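**Drawer bot, shared workshop build: hand grippers are done, drawers are winning**

**nernska_shed** wrote:

Carrying on from the old thread, which got locked after the business about the glue. The plan hasn't changed. I want a pair of arms at the Cadley workshop that can fetch me an M3 washer, so that I can spend the time I save looking for the M3 nut. The arms are still a drawing. What I have got is the pair of hand-held grippers, so I can work out what the fingers need to do before I pay for any motors.

Spend so far is £363, and £57 of that is screws, which will one day live in the drawers the thing can't open yet.

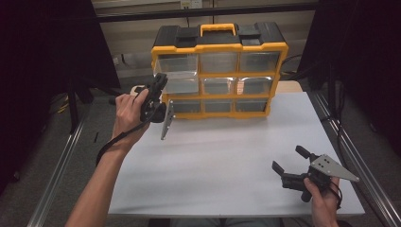 I've gone for one gripper per hand, both on cables. My thinking is that one side steadies the case and the other goes for the drawer. Eyerusalem Lencho (she runs the Pillanach evening, some of you know her) reckons two is showing off and that I should screw the case to the table and be done with it. Opinions welcome, within reason.

---

**wolde_and_sons** wrote:

She's right. Screw it down. You've doubled the wiring to avoid two holes in a table.

---

**tinbath** wrote:

Disagree. If you fix the case you've built a machine that opens one case in one spot. A small child can move a box six inches to the left and your robot is finished.

---

**wolde_and_sons** wrote:

Then don't let small children near it. I've got 557 posts on this board and most of them are me telling people to use a clamp.

---

**nernska_shed** wrote:

It's the workshop's table and I'm not allowed to drill it. I did ask. There's a form.

On to the fingers, then. I printed them in dark green as that was what was left on the reel. They're chunky, they open nice and wide, and there are small round holes on the top faces if I want to bolt something thinner on later.
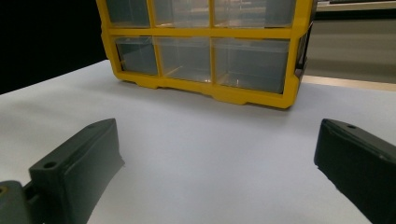 *Gripper's view of the drawers, fingers open.*

The tips are the bit I'm least happy with. They're fine for picking up a block. For pulling a little plastic drawer they're like doing up a shirt in oven gloves.

---

**plumbline_pete** wrote:

Bolt a hook through those holes. Thin steel, bent at the end, goes behind the lip of the drawer, pull. You don't need to grip anything.

---

**tinbath** wrote:

A hook's all right until you want to push the drawer shut, or pick up what was in it. I'd go for a thin rubber pad on each tip and keep the grip.

---

**plumbline_pete** wrote:

You can push a drawer shut with a hook. You can push a drawer shut with a potato.

---

**nernska_shed** wrote:

I'm drawn to the potato on cost grounds.

Next question is the camera. Each gripper has its own, looking out between the fingers, and I can't decide if it wants tipping up. From further down the case I lose the top of it.

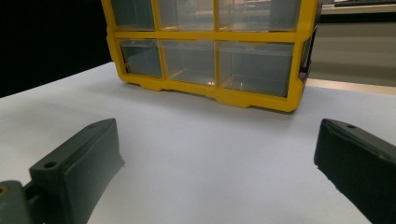 The bottom two rows are the ones I care about, so I could just leave it alone and keep the top row for things I never use. Clear drawers on a white table might be a daft choice too. I'm wondering about a strip of coloured tape across each front, so the software has something to aim at.

---

**wolde_and_sons** wrote:

Tape, yes. Matt tape, mind, or you'll swap one lot of reflections for another. And tip the camera up a touch. You'll want that top row by February, everyone does.

---

**tinbath** wrote:

Leave the camera, move the gripper back. It's in your hand, man.

---

**nernska_shed** wrote:

Ordered the tape. I'll try a hook on the right and pads on the left, which should annoy both of you equally. The form for the table is in as well, just in case.

---

**wolde_and_sons** wrote:

Clamps don't need a form.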